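Hand-held gripper demos: policy stops short of the chopsticks

Posted by wilidach_user, 2020-06-10

I'm recording kitchen tasks with a hand-held gripper, the Kitport one with the soft pads. The task is taking one chopstick out of a holder and laying it on the table. I have 68 demos from one kitchen. When the arm runs the trained policy, it goes to the holder and closes too early, in front of the bundle. Do I need more demos, or are mine bad?

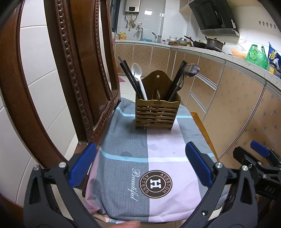
My demos all start with the jaws open and pointed at the holder. I go in at the same speed each time and close when I feel contact. The chopsticks are black and lean out in two bundles, one in each compartment, with spoons beside them. I switch sides whenever I like. Should I stick to one?

Kofler26

Yes, pick one side. If half your demos go left and half go right from the same start, the policy can end up between them, and between them is the divider. I'd also slow down for the last bit before you close. I redid 26 demos that way in February and the early closing mostly went away.

drolitier

get more data. I had 400 for a drawer

tapewidth

Check your timing before you record anything else. My gripper width was logged 7 frames ahead of the video – the arm closed early every time. Clap the jaws shut in view and compare the two.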